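Mondier 51 Room Dehumidifier
Sold and serviced by Zotberg Home Air, Pisdale
$215
In stock, ships in the tall box

I've sold dehumidifiers out of the Pisdale shop long enough to have strong feelings about them, and the Mondier 51 is the one I took home. My downstairs used to smell like an old tent from June right through September. Shoes went fuzzy in the closet, envelopes sealed themselves in the drawer, and the salt wouldn't come out of the shaker. I put the Mondier down there one evening at 8 p.m., went to bed, and emptied a full bucket before breakfast!

The 51 is the noise figure on high, in decibels. Mondier names all its machines that way, and I kind of love it, though it does mean the bigger the number, the grumpier the machine. On low it's a soft hum that I stopped hearing by the second night. On high I turn the radio up a notch.

Size and rating

Mondier rates it for rooms up to 2,688 cubic feet. Length times width times ceiling height, all in feet, and if your answer comes in under that you're fine. If you have an open stairwell, count the upstairs hall too (people forget this one and then call me in July). For anything bigger, look at the Kun two-bucket model on our other page. It's heavier and uglier, but it pulls a lot more water.

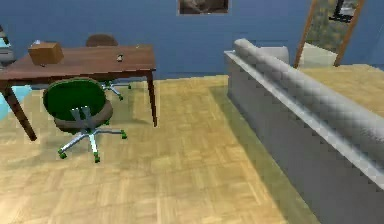 Can I leave it running while I'm out all day?

It shuts itself off when the bucket is full, so leave it on and empty it when you get home. If you'd like to skip the bucket completely, clip a garden hose to the drain port on the back and run it downhill to a floor drain. Downhill all the way, please. One little hump in the hose and the water sits there, and then the bucket fills anyway.

Where to put it

Give it a hand's width of space on every side, with the front grille facing the open room. Tucking it behind a sofa is the most common mistake I see, closely followed by parking it next to an open window, where it will cheerfully try to dry out the entire county. Shut the windows, shut the outside door, and leave the inside doors open if you want the next room to get some of the benefit.

Kitchens are trickier. All that steam from pasta water gets into the air faster than the 51 can take it out, so run your range hood first and let the dehumidifier mop up afterward. I set mine to 50 percent and leave it alone. Going lower makes it run and run, and my guitar started buzzing when I tried it.
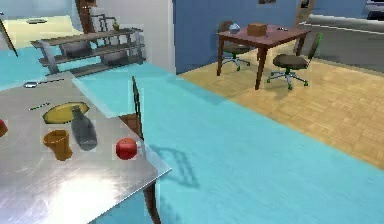 Plate, cup and apple on the metal table.

Cleaning the filter

The filter slides out from the left side without tools. Rinse it under the tap, shake it, let it dry completely and push it back until it clicks. A little light comes on every 215 hours to remind you (yes, same as the price, and no, I can't explain it either). Hold the mode button down until the light goes off. If you've got a dog that sheds like mine does, go ahead and clean it twice as often.

The bucket gets slimy if you ignore it. Warm water, a drop of dish soap, a soft brush in the corners. Don't put it in the dishwasher. I warped one that way and had to order myself a new one, which was a bit embarrassing at my own counter.

What's in the box

The machine with four casters already fitted, the bucket, one filter, a short drain hose with the threaded collar, and the booklet. The booklet's wiring page is for the older cord, so go by the sticker on the back instead. A spare filter is extra, and I'd get one with the machine if you're ordering anyway.

Warranty

Mondier covers the compressor for 2,000 running hours or two years, whichever you reach first. The hour count is in the menu: hold mode and the up arrow together. Casters, hoses and filters aren't covered, but we keep all of them on the shelf at Pisdale and the casters are cheap. Keep your receipt in the booklet. I can look up anything bought from us, but it saves a lot of scrolling.

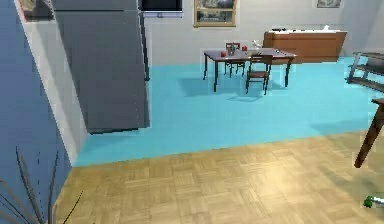
Words: the service bench, Zotberg Home Air, Pisdale
Updated in December

One winter note, now that it's cold out. The 51 has a defrost cycle, and below 60 degrees you'll hear it stop and start while the coil thaws. It's normal, and it can go on for a good while in a chilly basement. Below 41 degrees it won't run at all and the display says LO. Warm the room up a little, or put it away until spring with the bucket dry and the lid off. Always store it upright, and if it's been lying on its side in the car, let it stand overnight before you plug it in.

Pickup is at the side door, and we'll carry it out to your car.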